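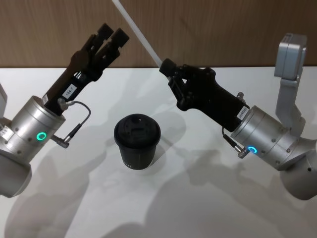 Two arms, one rod: update from the Clillgate lab

The bimanual group has finished its first full round of tests on inserting a thin rod through the opening of a lidded cup. The work is led by Kevser Tokgöz, with Cengiz Uysal running the hardware, and it compares two ways of training the same policy.

The task is simple to state. One arm steadies the cup. The other holds a long white rod, lines up the tip with the opening in the lid, and lowers it. The hard part is that the rod is gripped near one end, so a small error at the wrist becomes a much larger error at the tip. With a black lid on a black cup, the opening is also difficult to pick out in the camera image, and the shadows of the arms move across the table as they work.

The baseline policy, Brada, learns both arms together from start to finish. The new version, Okabe, splits each demonstration at the moment the first gripper makes contact with the cup. Before contact, the arms are trained separately. After contact, they share one action output, and the training loss gives extra weight to the position of the rod tip. Both versions used the same 149 demonstrations, collected by two operators.

Each policy was given 90 trials, with the cup moved to a new spot before every trial. Okabe completed 71 of them. Brada completed 60. Most of the gain came in the last stage, when the rod was already over the lid. Brada often started lowering too early and pressed the tip against the raised rim. Okabe did this less often, but it was slower, and it sometimes hovered over the lid until the trial timed out.

The remaining failures fall mainly into two groups. In one, the rod turns slightly between the fingers during the approach, and the policy has no way to sense it. In the other, the steadying arm bumps the cup while closing and shifts it after the second arm has already lined up. Uysal plans to try a softer finger pad for the first problem. Tokgöz wants to add demonstrations in which the operator corrects a shifted cup.

The next round will repeat the comparison at the Trundberg site, under different lighting and with lids in more than one color. The split-point labeling script is available on the group's shared drive, and a short write-up is due in August.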